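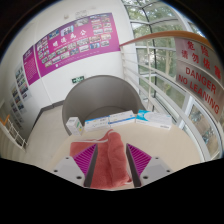

Home Journals Browse Contents Submit

Search this journal Enter keyword

4.2 Towel reuse and stated preference

Guests at the two Onholm properties were invited to complete a short card at checkout. A total of 1210 cards were returned, of which 93 were set aside as incomplete. The remaining responses were coded independently by Yeoh and Chong, and differences were settled by discussion. Laundry records were supplied by Sitompul for the same period — they list pieces washed by floor and not by room, so individual guests cannot be matched to loads.

Stated willingness to reuse a towel was higher among guests staying three nights or longer. The wording of the bathroom notice had a smaller effect than the pilot study in June had suggested. Guests who described a towel as "thin" or "rough" were less willing to keep it for a second day, whatever the notice said. Figure 3 shows a terry towel with a folded edge.

Share 3 Comments 0

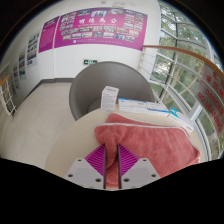
Figure 3. Coral-pink terry towel on a round tabletop.

Does a longer stay by itself explain the higher rate of reuse?

Length of stay accounts for part of the difference, but the gap between the two properties remains after stays of equal length are compared. Room rate and the number of towels first supplied are considered in Section 4.3.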